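Clearing the round table

Posted 6 September 2018

Print this post | E-mail this to a friend

So I have finally had a go at the round table, and about time too. Anyone who has been to see me since we moved to Lisstead will know the one I mean. It's white, it's round, and it has never once been used for what I bought it for, which was sitting at with a pot of tea and a newspaper. It's where everything gets put down "just for a minute". Post, keys, half a packet of something, cups that belong in the sink.

Vesela Nikolovski wrote in after my last post (the one on the cupboard under the stairs) and told me I should do tables before cupboards. Her thinking is that you see a table 80 times a day and a cupboard maybe twice. I wrote back a bit huffily and then went and looked at my table, and well, she had a point!

My trouble with snack tables is that they look harmless. It's only a box and a bowl and a mug, you think, I'll do it after supper. Then somebody wants a handful of something and out comes another bowl, and the lid comes off something else and gets put down next to it - and you never do see that lid and its pot together again.

Anyway, have a look at what we're dealing with.

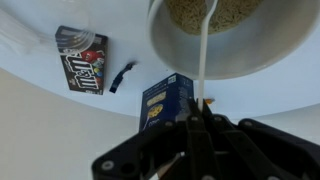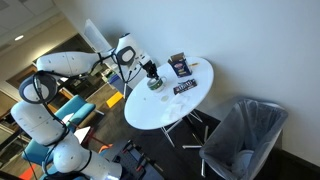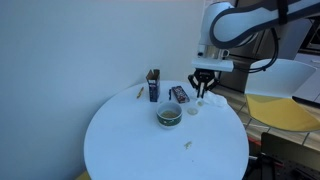

What I did about it

First job was rubbish, and I'm strict with myself on that now. Crumpled tissues go straight in the bin, no looking at them and wondering if they've got another wipe in them. My mum used to save them up her sleeve and I can feel myself going the same way.

Then crockery. I have a soft spot for anything with a dark green band round it, and it does make a plain white table look a bit less like a dentist's. But I've decided that if a bowl has liquid in it, it gets carried to the sink by itself, with two hands, and I don't try to bring the mug as well. I learnt that one the hard way back in November on the cream rug. Ashraf Mansour, if you're reading, I know you said to put salt on it. I put salt on it. I then had a stained rug with salt in it.

The big white bowl was next. I like a proper long-handled spoon in a bowl of dry bits, so people help themselves without putting their hands in, but it can't live out all day. Dry things go soft quicker than you'd think in our house (the damp again, don't start me). I have some Plisero tubs with the clip-down sides, 12 of them, bought in a fit of enthusiasm, and eight of those were still in their wrapper. So whatever is left in a snack bowl now gets tipped into one of those at the end of the evening.

Boxes are my real weakness. I stand them up at the back of the table, as if that counts as putting them away, and leave the flap sticking up. And M&M's! I can't have a box of M&M's within reach and get anything done, I really can't. They've been moved to the top shelf next to the Lambrechts flour, where I need the steps. It has slowed me down a bit.

Small lids I've given up on being clever with. There's a shallow dish in the drawer and every stray lid goes in it, and once it's full I'll sit down and match them up. I did say this about socks as well and I'm aware of how the socks went.

A wipe over with a damp cloth, a dry with the old tea towel, and the whole job took me five songs on the radio. Next time it's the Gronon shelf in the hall, so if any of you have lent me a book in the last few years you may want to speak up now.

Print this post | E-mail this to a friend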